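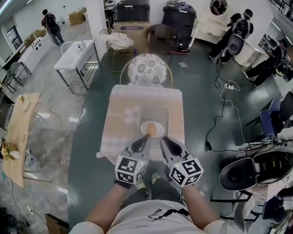 4 February 2026
Hrefna Riis
Talks / Table setting

Start with cover and plate. Norkergate rule: the cloth carries the pattern, the plate stays plain. White on a pale patterned cloth, as on the small table, keeps the edge legible.

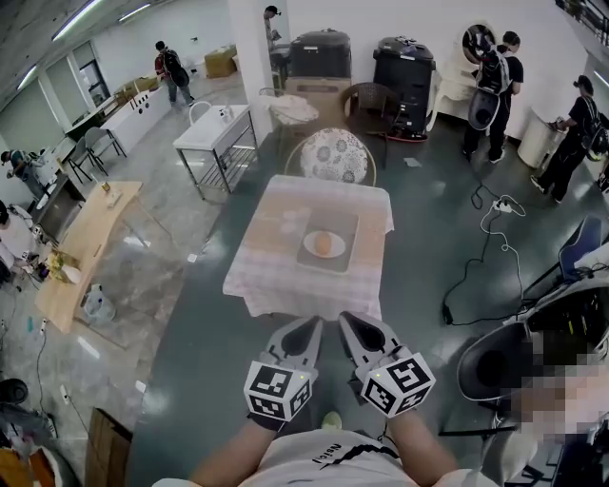

Overhang next. Celtis cloths drop 8 inches per side. Pause for questions, 3 minutes.

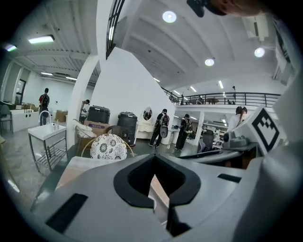
Lighting: judge cloth color under the room's own fixtures. Plukbridge swatches go round at slide 18.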